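Larkside Open Day: a Visitor's Notes

The flyer promised "light refreshments and a look behind the scenes," and I have never in my life turned down either one. So on Saturday I took the number 17 bus out to Larkside, which used to be a zipper warehouse and is now a building full of small workshops, all of them open to the public for one afternoon a year.

I started at Kunach, second floor, because the sign on the stairs had an arrow and the other signs didn't. They build and fix small things there, and they also have the water. 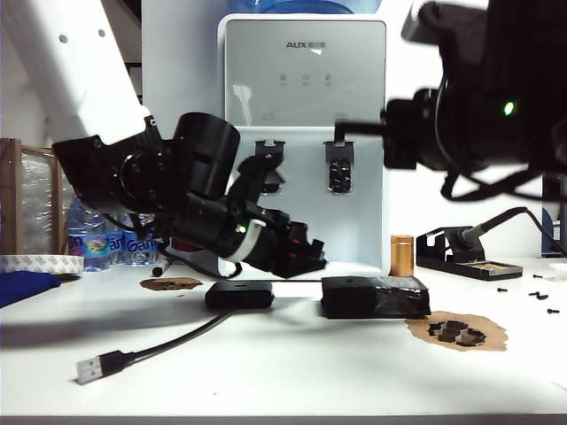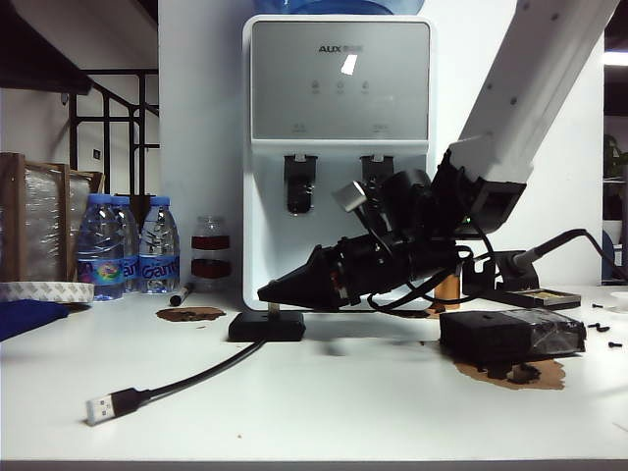
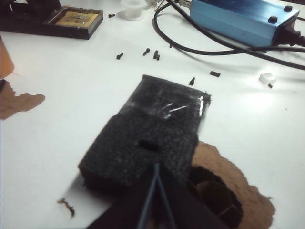
I'm a tea person, and I judge any workplace by how far you have to walk for a drink. At Kunach the distance is zero. The AUX dispenser lives right on the table with the work, blue jug on top, and three bottles of water are parked on the same table in case the jug alone doesn't inspire confidence. I asked Thitima Thepsuriya, who was showing people around, whether they drank a lot of water. She said, "We drink a normal amount of water," in the tone of someone who had been asked before lunch as well.

The tabletop has a brown stain on it that I became quite fond of. I spent a while guessing (tea, varnish, glue, a soup with ambitions) and then asked, and got three answers from three people standing within arm's reach of each other. Thitima's view was that it came with the table. I have a kitchen counter at home that came with one too, if my landlord is reading.

I also liked the tape. A wide white roll, the kind of thing I'm forever hunting for in drawers, was just lying out where a person could get at it, near a marker pen. Every workshop I've ever visited claims to own a marker pen. Very few can produce it.

The tour proper took in the storeroom, the packing corner and a long shelf of labeled bins, and Thitima was good on all of it, especially the bins. Kunach ships over 3000 parcels a year from that one corner, and she explained the folding of a particular box flap with such conviction that a man behind me wrote it down. We were allowed to try it ourselves. Mine came out looking like a hat. She put it on a separate pile, very politely.

Next door is Boonyarit, who make lampshades. Lovely stuff, all of it well beyond me. The smallest one cost 100 dollars and I walked past it with my elbows tucked in. They'd put out a plate of sesame cookies next to the guest book, and I'd like to apologize to whoever came through after me, both for the cookies and for my handwriting.

Then up another flight to Zuvulo, where Kamran Pirzada restores radios and gave a talk about it in a room with four chairs and a great many more people. I stood by the door. The talk was supposed to last fifteen minutes and ran most of an hour, and I'd have stayed for more. He had a set from somebody's grandmother's kitchen that he'd been working on since January, and when he switched it on we got a traffic report, very clear, about a road none of us were on. People clapped. A small child asked if it could do a different song.

Somebody wanted to know how he decides when a thing is too far gone to fix, and he said he'd stopped deciding and just bought more shelves. I've been thinking about my garage in a new light, though my husband hasn't.

The light refreshments turned up in the end, in the ground floor hallway: lemonade in a large tub with a ladle, and sandwiches cut so small that you had to take five to have had one. There was a line. I got talking to a couple who'd come for the lampshades and left with a secondhand toaster, and they seemed happy about it, so I didn't pry.

A few practical notes if you're going next year. The elevator is slow but does arrive. Parking fills up before two, and the bus stops right at the gate anyway. Bring cash for Boonyarit (a lot of it) and for Zuvulo, where Kamran sells knobs and dials out of a biscuit tin by his door. I bought two dials. They don't fit anything I own.

The building closes its doors at five, and they do mean five. I was still on the stairs with a paper cup when the lights started going off one floor at a time, so I finished my lemonade at the bus stop.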